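Munbridge Small Parts Handling Project
Progress report to the Fonida fund
Aug 10, 2023

Work since the last report

The period was spent on the gripper comparison. Both candidates have now been mounted on the same arm and run through the same pick list. The first is the Taşdemir two-finger gripper with flat plate fingers. The second is the Udska suction head, which we had on loan and have since returned.

We logged 3036 pick attempts in total, of which 1562 were with the two-finger gripper. The pick list has 21 part types, all taken from the electrical repair bench: switches, relays, capacitors, terminal blocks and short lengths of trunking.

Results so far

The suction head was quicker on flat-faced parts and needed less care with the approach angle. It did badly on anything round or narrow, and we stopped using it for capacitors after the first set. The two-finger gripper was slower but handled more of the list. Its weak point is long parts lying at a diagonal, where the wrist has to turn before the fingers close — the controller sometimes picks the wrong way round and the move times out.

Moving the camera from the overhead post to the wrist has helped with small dark parts. It does mean the fingers take up the bottom of every picture, and we have had to mask them out in the detection software. Shadows from the bench lamp still cause some false edges.

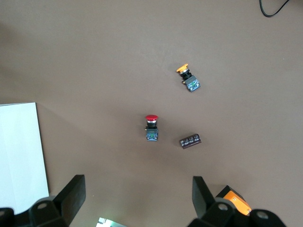 Wrist camera view, two-finger gripper open: push-button switches with yellow and red caps, and a capacitor.

Spending and delays

Spending is within budget. The spare controller arrived late, which put the cable tests back. We have not asked for extra money to cover this.

Next steps

Repeat the diagonal picks with the new wrist limits.
Try 2 softer finger pads on the round parts.
Send the full results table with the October report.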